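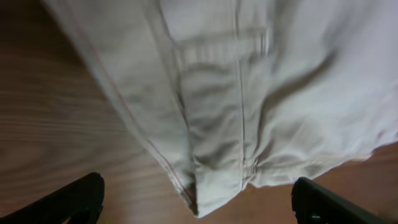 Folding light trousers along the outer seam is a waste of effort, according to Lilibeth Sebastian, whose comment under my August column ran longer than the column. Her position is that the seam is where the sewing machine happened to go, and that a fold should follow the hang of the cloth.

I disagree. A woven fabric of low weight has very little stiffness of its own. Spread cream pants on a wooden table and the creases go wherever they like. The seam is the one line on the leg with extra layers and a row of stitching, so it resists bending and holds a straight edge under the hand. Start there, lay one leg on the other, match outer seam to outer seam, and smooth toward the waistband. Leave the waistband for last. It is the thickest part, and pressing it early pushes slack down into the leg.

Sebastian is right on one point. If the seam has puckered in the wash, following it will put a twist in the whole leg. Pull it straight first, in short lengths, or hang the pair overnight from the hems.

She also recommends the Grakia folding board. I used one for five weeks. It gives uniform rectangles, and it suits T-shirts well — a cotton jersey grips the panel. Smooth cloth slides on it, and the second flap then folds a leg that has already moved. A flat table and two hands remain the better tool for pants, and the table was already in the house.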